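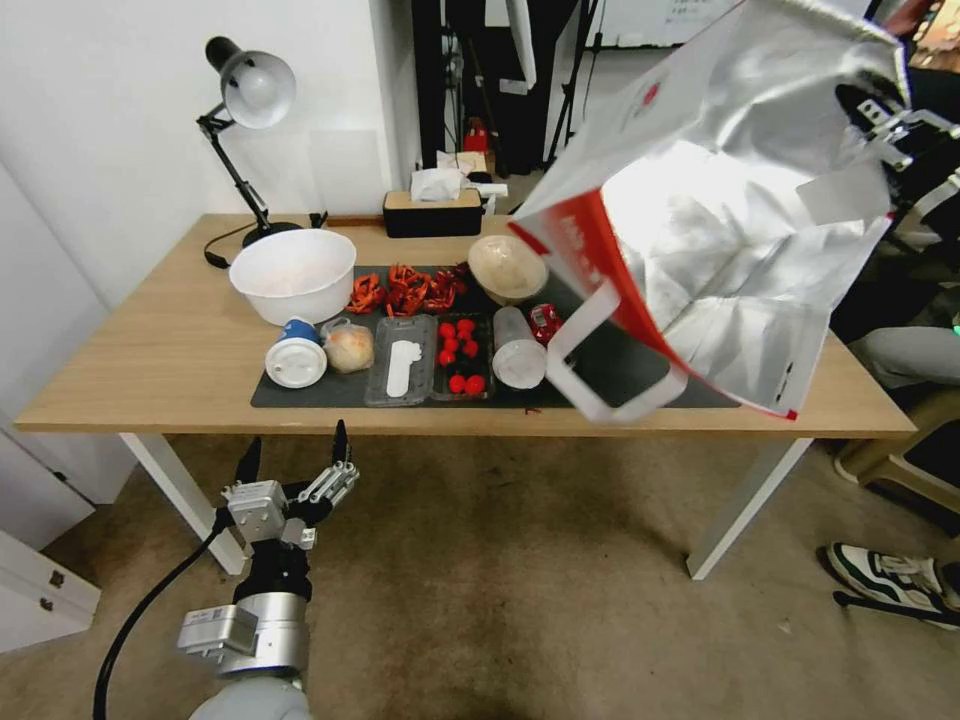
What do you do at Grirudwood?

We help people sort out, pack up and find a proper place for the things in their homes, from the kitchen cupboards to the table where everything ends up.

Print this page
E-mail this page to a friend

Grirudwood was started by Meriem Abdel Rahman and Dalibor Ondrejka, who had both spent years helping relations move house and found they rather liked the work (the moving less so, but the sorting very much). We are based in Bridton, above the old seed merchant's, and since then we have worked in 362 homes, a good many of them more than once!

We usually begin by getting everything out on a table or a bed, cups and bowls with the desk lamp, tissues behind a wrapped bun, and having a good look at it together over a pot of tea. Food goes back first. After that we take our time, and you decide what stays. Most visits last a morning, though Milagros Castillo has been known to stay until supper if there is a pantry involved.

Jhun Macapagal looks after bookings and will gladly talk things over before you make up your mind. We are closed for the first week of October.

Print this page
E-mail this page to a friend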